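Cahier d'atelier, rayon légumes
Mars, reprise à 14 h

Repris le présentoir après le passage de Celina ce matin. Elle a remis les concombres en tas incliné dans le bac en bois, comme le demande la fiche Greslow, et elle trouve que ça tient. Moi j'attends de voir. La fiche dit que l'inclinaison « met en valeur la longueur du produit » et « limite la prise en main inutile ». La première moitié, je veux bien. La seconde, je ne sais pas comment ils l'ont mesurée, et le document ne donne ni protocole ni nombre de passages.

Essai de ce matin (noté par Guoqing, je recopie) : 8 prises dans le tas, toujours par le dessus, un concombre à la fois, dépose dans le panier gris. Trois fois le voisin a glissé vers l'avant et s'est arrêté contre le rebord. Guoqing écrit « comportement stable ». Trois sur huit, je n'appelle pas ça stable. À refaire avec le tas moins haut, et en partant aussi des côtés, parce que personne ne se sert sagement par le milieu.

Rebord du bac. La bande blanche marque vite. On l'a nettoyée avant l'essai et Horacio soutient que c'est une question de produit d'entretien. Possible, mais il soutenait la même chose pour l'ancien bac. Je mets de côté une chute de la même bande pour comparer au bout d'un mois, avec et sans nettoyage. Si quelqu'un jette la chute (étagère du fond, étiquette « rebord »), je recommence et je râle.

Panier. Le gris clair ajouré, anse en fil métallique. Le commercial de Ruleck nous a vendu les ajours comme un avantage pour les légumes : l'air passe, l'eau part, le fond reste propre. Pour l'eau d'accord, les trous du fond sont faits pour ça, mais alors elle part sur le carrelage et on a juste déplacé le problème. Pour la propreté je n'y crois pas. De la terre dans une grille à petits carrés, ça se brosse trou par trou. Omar a chronométré un nettoyage complet à la brosse : 138 secondes pour un seul panier. Un magasin qui en a 200 ne le fera jamais, quoi qu'en dise la plaquette.

Autre affirmation de la plaquette : l'anse « tient 3200 cycles sans jeu ». Cycles de quoi ? Rabattue à vide, ou portée pleine ? Mireille a posé la question par écrit, réponse : « usage courant ». Donc on n'en sait rien. J'ai demandé qu'on note la date de mise en service sur chaque panier au feutre, sous le fond, et qu'on regarde l'articulation de temps en temps. Ce sera plus lent que leur banc d'essai, mais au moins on saura ce qu'on a compté.

Longueur. Les concombres du lot sont longs et on les couche en biais dans le panier, sinon ils butent. En biais ça passe, mais le deuxième se pose en travers du premier et tout ce qui vient après roule dessus. Celina propose de les mettre debout contre la paroi. Essayé deux fois avec elle, tombés deux fois dès qu'on soulève l'anse. Elle veut réessayer avec le panier à moitié plein. Soit.

Choux. Toujours à gauche des concombres. Le plan Mansour les voulait à droite, « pour le contraste ». Le vert foncé contre le jaune pâle, ça contraste des deux côtés, je ne vois pas ce que le déplacement apporterait. On ne bouge pas tant qu'on ne m'a pas donné une autre raison. Par contre les feuilles extérieures sont à surveiller, Mireille en a enlevé avant la pause et le poids noté sur la feuille n'a pas été corrigé. Corrigé à 15 h 10, de ma main.

Film Nendix pour le fond des bacs : reçu, pas ouvert. Horacio voudrait le poser tout de suite. Non. On finit d'abord les essais sur bois nu, sans quoi on attribuera au film ce qui vient du tas.

À faire
- reprendre les prises, tas plus bas, dessus et côtés (Guoqing + moi)
- concombres debout, panier à moitié plein (Celina)
- relancer Ruleck sur « usage courant » (Mireille)
- deuxième chronométrage de nettoyage, par quelqu'un d'autre qu'Omar, il brosse trop bien
- retrouver la fiche d'origine du bac, la copie du classeur s'arrête à la page 2

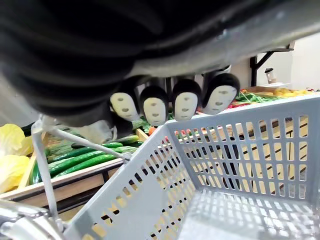

Panier gris devant le bac à concombres, choux à gauche.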